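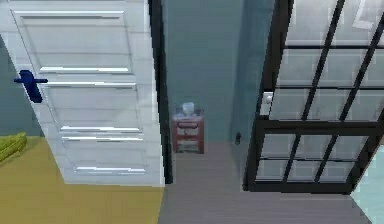
Bomdale Allotment Society — Newsletter Team

I'd been after this interview for ages. Our longest-standing plot holder has grown leeks on the same strip since before I could drive, and she finally let me sit down with her in December, with a flask and a notebook and very cold feet (mine, she had proper boots on).

"I didn't even like leeks," she told me. "My mother boiled them grey." What changed her mind was a packet of Penula, passed over the fence by a neighbour. She's grown it ever since, 18 rows last year, and she sows over 100 spares in case the slugs get in.
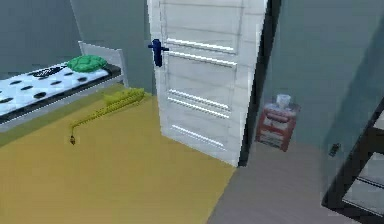

White door, partly open, with a bed to the left.

I asked about the show, obviously! Her best leek weighed 900 grams and came second. "Second to a Curnoder," she said, and poured more tea. "Lovely to look at, tastes of water." She still has the card in a drawer.

She's less keen on gadgets. A trench, a dibber, old compost — that's her whole method, and she waters in the evening if she remembers. I wrote all of it down and then she told me half of it was wrong for my end of the site, which is clay.

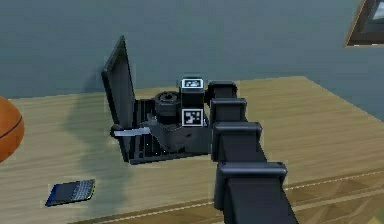
When should I start leeks off if I've only got a cold frame?
Sow them in March, then plant out once they're as thick as a pencil.

She's promised me a few seedlings in spring, if I dig the trench first.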